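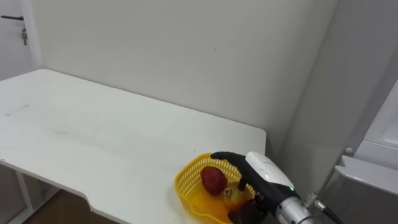 Renting out the small room: furnished or empty?

ottoline_k
Posted Friday, 9:14 pm

Hello all. I have a question about renting one room in my apartment. Until now I let it to students with bed, desk and wardrobe included. The last tenant moved out and now I am thinking again from the beginning. Is it better to offer the room empty and take a lower rent, or to keep the furniture and ask for more? The difference in my area is 100 a month. Please excuse my English, it is my third language and I write slowly.

marrowbone
Posted Friday, 9:40 pm

Furnished, every time. Students arrive with two suitcases and a bike. If they have to buy a bed first they will take the next room on the list.

tilde77
Posted Friday, 10:02 pm

I don't agree. I rented furnished for 5 years and all I got was arguments about scratches. Who made this mark, was it there before, and so on. With an empty room you only discuss walls and floor.

ottoline_k
Posted Friday, 10:31 pm

Thank you both. The scratches are exactly my problem. With the last tenant I had an inventory list from Widmer (the letting service, they give you a printed form), but the form only has three boxes: good, used, bad. Everything in my room was "used". So when she left, everything was still "used", and we could not say what was new and what was old. I returned the full deposit because I did not want to be unfair to her.

marrowbone
Posted Friday, 10:48 pm

You did the decent thing. But 207 a month deposit on a furnished room? I saw your old ad. Or was that the rent?

ottoline_k
Posted Friday, 11:05 pm

No, no, 207 was the deposit, one time only. I know it is low. The rent was more.

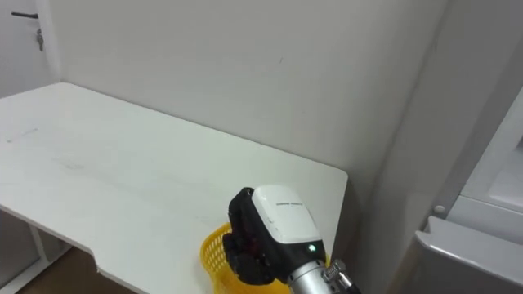 What I forgot to ask in my first message: how do you describe normal wear in the contract? I would like a sentence which says that small marks from daily use are accepted, and that only real damage will be paid. But where is the border? A gray smudge that comes off with a sponge is for me nothing. A burn is damage. Between these two there is a very wide field, and I am afraid that each person draws the line in a different place.

tilde77
Posted Saturday, 8:20 am

That wide field is why I stopped. You can write a beautiful sentence and the tenant will read it his own way. Mine put hot pots on a Ladberg desk and told me it was daily use, because he ate there daily.

pelmet
Posted Saturday, 9:03 am

tilde77, that is one bad tenant, it isn't an argument against furniture. I let 2 rooms furnished and I write down every mark together with the tenant on the first day. It takes half an hour with coffee. Both sign. I never had to keep a deposit.

Ottoline, for the contract I would name things: burns, deep cuts, broken handles, stains that don't wash out. Everything else is wear. A short list is easier to defend than a general sentence.

marrowbone
Posted Saturday, 9:17 am

Agree with pelmet about the list. Also don't put expensive furniture in a student room. I buy Besik, cheap and boring, and when something is worn out I replace it without crying.

tilde77
Posted Saturday, 9:55 am

Cheap furniture is how you end up replacing a wardrobe every second year. Count that against your extra 100.

ottoline_k
Posted Saturday, 11:30 am

I did the calculation this morning and even with a new wardrobe I would come out better with the furnished room. But tilde77 is right that my time is also worth something, and I did not calculate this.

I think I will try it furnished one more time, with the list from pelmet. One last question: has anybody tried the Handirex cleaning cream on white surfaces? The woman in the store said it is safe, but she also said this about a product that made my kitchen door yellow.

pelmet
Posted Saturday, 12:12 pm

Never used it. Test it on the underside of something first and leave it overnight.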